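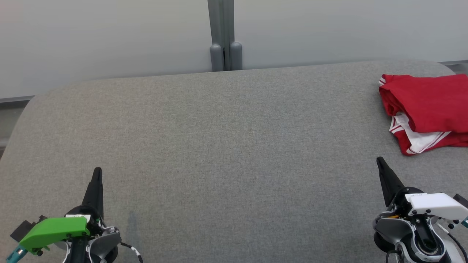
Rarketico escribió:
Sigo dándole vueltas al green del 7 en Bellamy y ya no sé si el problema es mío o del campo. Llevo desde noviembre dejándome allí tres putts por vuelta, con una constancia que no tengo en ningún otro aspecto del juego. Mirad la tela gris de la mesa: lisa, ni una arruga en el centro, con un tono más cálido y otro más frío según la zona. Pues el 7 es igual, parece plano, y luego la bola se te va a la calle del 8. ¿Alguien le ha cogido la caída?

Mutumard escribió:
Cae hacia el lago. En Bellamy todo cae hacia el lago, incluidas mis bolas desde el tee.

parkis_hcp24 escribió:
No estoy de acuerdo. Con bandera atrás cae al revés, hacia el bunker. Lo que pasa es que lo siegan cuando les parece y un día va lentísimo y al siguiente es una pista de hielo.

Rarketico escribió:
Pues por los 600 euros que han subido este año la cuota ya podían segarlo todos los días y peinarlo con raya.

Mutumard escribió:
Parkis, cae hacia el lago. Llevo jugándolo desde que el 7 era un par 5.

parkis_hcp24 escribió:
Y desde entonces fallándolo, por lo que cuentas. Poned una bola a 2 metros a la derecha del hoyo y soltadla. Luego hablamos.

Mutumard escribió:
La solté el mes pasado. Acabó en el lago.

Rarketico escribió:
Vale, me queda clarísimo. Mañana salgo a las 8:40, patearé recto y que decida ella.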